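Home | Current Issue | Archive | For Authors | Contact

Filed under: Service Automation / Procurement and Planning

4. Equipment Planning and the Cost of the Test Kitchen

4.1 Scope of the budget

The Helano program was funded to examine whether a two-armed robot could handle drinks and packaged food in a shared kitchen. This section reports how the equipment was bought and what the planning documents left out. It does not report task results, which are given in Section 5.

The first budget, prepared by S. Pandey, treated the arms, the hands and the computer as one purchase and the room as another. The room line was small. It allowed for a household refrigerator, a table and 500 dollars of consumables. When the two lines were reviewed together in August, it became clear that several costs belonged to neither. Opening an appliance door and taking out a bottle calls for two hands at once, so that a saving on the second hand would have removed the task itself from the program. Figure 4 shows both hands in use at the refrigerator.

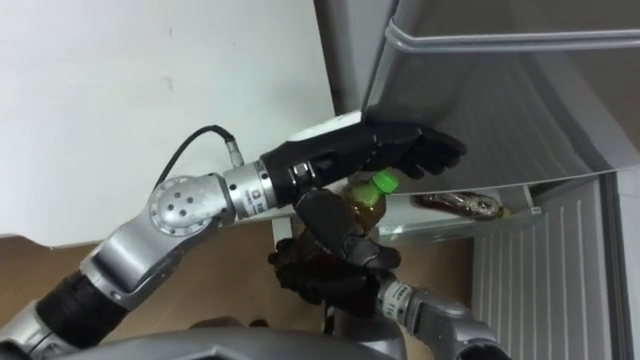
Page last modified: Sun 11 March

Figure 4. Two-handed work at the refrigerator: (a) one hand raised against the door, the other holding a bottle with a green cap; (b) the open door and the adjoining table.

The choice of hand was the largest single decision in the plan. Two options were priced. A simple two-finger gripper was cheaper to buy and to repair, and was favored by A. Wattimena for the shelf tasks. A multi-fingered hand cost more, but it could close around the body of a bottle and could also be used with its fingertips against a flat panel. The group chose the multi-fingered hand for both arms and set aside a repair reserve of 3000 dollars, to be spent on fingers and cables only. We recommend that a reserve of this kind be written into the budget under its own heading. In an earlier program at Fidden, repair money was held within the general equipment line and had been committed to other items before the first hand was returned for service.

4.2 Room, furniture and clearances

Planning for the room began with a floor drawing made by M. Bhatia. The drawing recorded the outer size of each item but gave the refrigerator with its door closed. This is common practice in furniture layouts and is not suitable for robot work. An arm needs the space in front of the opening, the space swept by the door, and a further margin in which the elbow can move.

The refrigerator was purchased new through Kodoter, an equipment dealer, under the same order as the table. No special features were requested. The group agreed that an appliance altered for the robot would give results of little use to a buyer with an ordinary kitchen. A second identical unit was considered as a spare and rejected on grounds of storage.
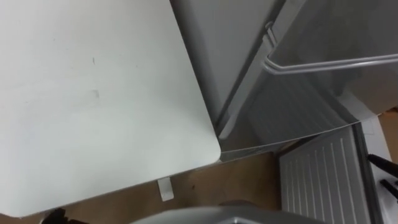
Furniture accounted for a small share of spending and a large share of the changes made after delivery. The dealer's quotation listed tables by length only, and the order was placed on that basis. As Figure 4(b) shows, the rounded corner of the white table comes very close to the front edge of the refrigerator, and the strip of floor beside it is the only open ground between the two. A plan for a similar room should state the smallest gap that will be accepted, and should state it with the appliance door open. It should also name the person who may approve a smaller one – in our case this was left unclear until installation.

4.3 Staff time

Staff time was planned at 2088 hours for the year, the equivalent of one full-time post. The post was divided between O. Grewal, who was responsible for maintenance and safety checks, and A. Jaiswal, who prepared tasks and kept the purchase records. Setup of the room was assigned to the first six weeks. The plan made no allowance for restocking and cleaning, and these duties were later charged to task preparation.

We suggest that buyers separate three kinds of time when preparing a request: time to install, time to maintain, and time to prepare each day's work. The third continues for as long as the equipment is in use and is the one most often missing from the requests we reviewed.

Reader comments (3)

R.T.: Was the repair reserve meant to cover shipping? Our service charges were small, but freight both ways used up most of what we had put aside.

facilities_desk: The point about drawing the door open is useful. We have passed Section 4.2 to the people who do our layouts.

M. Bhatia (author): In reply to R.T. – no, freight was charged to the general line. We would include it in the reserve next time.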